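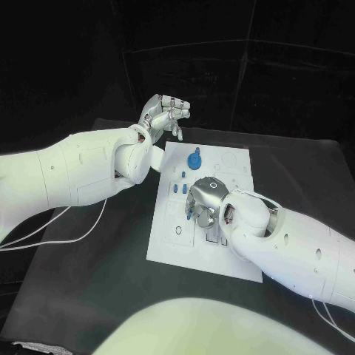
Padded mat in dark gray, with a white board and blue pieces on top

Padding a dining table that gets used for everything?

Asked by Nelly Inga, 31 Aug 2018
Viewed 666 times

Hi all! We just inherited my aunt's dining table and I love it so much I'm scared to use it. It's a big old oak thing, 81 inches long with the leaf in, and the top has that soft orangey shine that I'm guessing is an old finish of some kind (no idea what, she never said, and there's no label underneath except a pencil number). The trouble is that we're a family that does everything at the table. We eat there, my son does puzzles and models there, I sew there, and my husband fixes things there when I'm not looking. We've had it since April and there's already a dent from a dropped stapler and a cloudy white patch where somebody put a pizza box down.

So I want some kind of padding on it that can stay down most of the week. I looked at the clear vinyl sheets but my sister had one and it stuck to her table over a hot summer, and when she peeled it off it left a shiny patch you can still see from across the room. I also looked at those folding custom pads from Tralness and they look great but, ouch, the price. Is there something in between? And does anybody know how to get rid of the cloudy patch? It's a bit bigger than my hand and doesn't feel rough at all.

Oh, and we have a cat who sharpens her claws on anything soft, if that matters.

3 answers

Answer from saltia_sewing

Ooh, I've been through this. What I ended up with is two layers. On the bottom there's a cotton flannel sheet, an old one, washed a bunch of times so no dye was going to come out of it. On top of that goes a padded mat in dark gray, which hides pencil and glue and pretty much everything else my kids throw at it. The flannel is what touches the wood. I would not let anything rubbery sit right on an old finish, ever, and that includes those little grippy drawer liners that everybody tells you to put under a tablecloth to stop it sliding. They can stick or leave marks just like the vinyl did.

For the size, measure the top with the leaf in and then buy short! I bought mine to hang over the edge and people kept catching it with their knees. Mine now stops an inch before the edge all the way around and it's so much nicer to sit at. If you can only find it on the roll you can cut it with big scissors and it doesn't have to be hemmed, although I did hem mine because I can't leave things alone.

Two things about living with it. Take it all off once a week and let the table breathe, and shake the flannel outside, since crumbs and grit get under there and grind around. And don't trust it with heat. I still use a trivet for anything out of the oven. A padded mat will save you from a stapler but a casserole dish can go right through to the finish, and you won't know until you lift it up.

Can't help with the cat. Mine is lazy.

Answer from Salazar

just get a tablecloth

Answer from Vosemine

Agree with the flannel idea, so I'll just do the white patch. If it's cloudy and smooth it's most likely moisture that got trapped in the finish, and hot steamy cardboard is a classic way to do it. That's good news – it usually hasn't gone down to the wood.

Start with the gentle stuff. Make sure the spot is clean and dry, lay a plain cotton T-shirt over it (no print!) and go over it with a warm iron, no steam, for 10 seconds or so. Lift and look. If it's fading, do it again, and keep the iron moving. Mine took several goes and I was sure I'd ruined it somewhere in the middle, but it did clear. Stop right away if anything feels tacky. If you don't like the sound of an iron (fair enough on an heirloom) a hair dryer on low is slower and a lot less nerve-racking.

Try it first on the leaf, near the end, or someplace your fruit bowl lives. If it turns out to be shellac it won't like heat very much, and it really hates alcohol, so skip the tips that say to rub it with that.

The dent I'd leave. My grandmother's table has dozens and I know who did half of them.

Comment from Nelly Inga

Thank you both so much! Hair dryer this weekend, on the leaf first. Does the flannel slide around a lot under the mat or does the weight hold it?

Comment from saltia_sewing

It creeps a bit toward whoever leans on it the most. I just tug it back when I set the table.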